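From: Kenna Pollock
To: bokon-building list
Subject: Re: Hot water recirculation, east riser
Date: 8th May

Tarık Karakaya wrote:
> The return line on the east riser is still cold at the top floor
> by mid-morning. I bled it in March and it held for a few days.
> Is the pump undersized, or is the balancing valve stuck? Also,
> does anyone have the setting Gillies left it at?

Tarık,

The pump is fine. I checked the differential at the plant room end and it matches the curve on the data plate at speed 2. The fault is more likely at the balancing valve on the third floor, or at the check valve just upstream of it.

Gillies left the balancing valve at 3 turns open. It is now at 5, so somebody has moved it. With that much flow going through the lower loop, the top floor return gets very little. Close it back to 3 and leave it overnight before taking any readings. Please do not touch the west riser valve at the same time or we will not know which change did what.

If the return is still cold after that, isolate the section and pull the check valve. The Loltora ones have a plastic poppet that sticks when scale builds up. Keir has a spare in the parts cabinet - brass body, same thread.

On the tank setpoint: I would leave it alone. Alistair asked for it to be lowered to save gas, but a lower setpoint combined with a cold return is the one arrangement I do not want. Fix the flow first, then we can talk about it.

Two related items. The strainer on the laundry room branch needs cleaning, and the isolation valve there weeps at the stem when half closed. Run it fully open or fully shut. The quote from Grerutard for replacing both risers came in at 2,000 per floor, excluding insulation. I will forward the breakdown when Kenneth has been through it.

Kenna

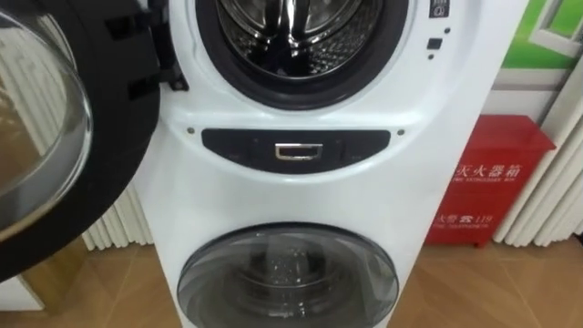
Laundry room, upper drum, door open.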